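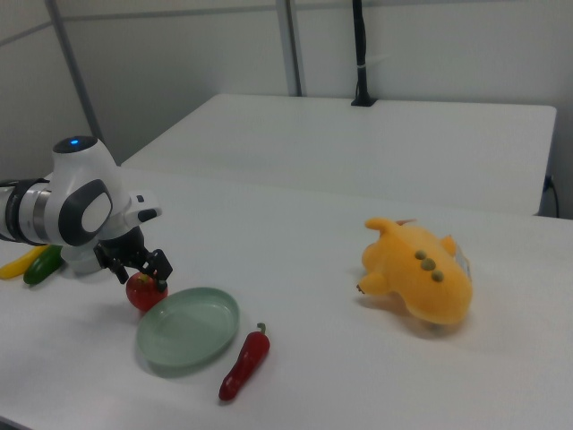
Setting Up Fault Location on a Two-Terminal Overhead Line

This procedure applies to substation staff and contractors who commission the Clurach fault locator on lines with a measuring unit at each end. It covers preparation, time alignment, entry of line data and the acceptance test. Tapped lines and underground cable sections are covered in a separate procedure.

Before You Begin

Obtain a signed work permit for both substations. The protection engineer on duty must be told which relay panels will be opened. Have the following ready:

Single-line diagram, latest revision
Current and voltage transformer ratios for both ends
Conductor type and length of each line section
Login credentials for the Zein configuration tool
Blank commissioning sheet

Connecting the Measuring Units

1. Confirm that the test switches are in the isolated position at the end where you are working.
2. Short the current transformer secondary circuits at the test block before opening any current link. An open secondary can develop dangerous voltage.
3. Wire the three phase currents and the neutral to the current terminals, following the phase order on the diagram.
4. Wire the three phase voltages through the fused terminals.
5. Tighten all terminals, restore the links and remove the shorting connections last.
6. Repeat at the remote end.

Checking Time Alignment

Both units must show a locked clock before any data is compared. Open the Status page and read the clock state. A unit that has just been powered on may need 14 minutes to lock. If it remains unlocked, inspect the antenna cable and its connector, then restart the unit once. Do not continue with one unit running on its internal clock.

Entering Line Data

Enter the total length first, then each section in order from the local end. Positive-sequence and zero-sequence impedance are entered separately. Use measured values where the utility has them. Calculated values are accepted, but must be marked "C" on the commissioning sheet.

Set the transformer ratio exactly as it appears on the nameplate. For a 2,000 A primary, enter the full figure without the comma. The tool rejects punctuation in numeric fields.

Acceptance Test

Inject a simulated single-phase fault at both ends using the recorded test file. The reported distance must agree with the test file to within 300 meters. Run the test for each phase. If one phase fails and the others pass, check polarity on that phase before changing any line data.

Records

Save the configuration from both units and attach it to the commissioning sheet. Sheets are reviewed by Diễm Lương or Recep Oral, and the line is released for monitoring after the review is signed. Keep a printed copy in the relay room at each end.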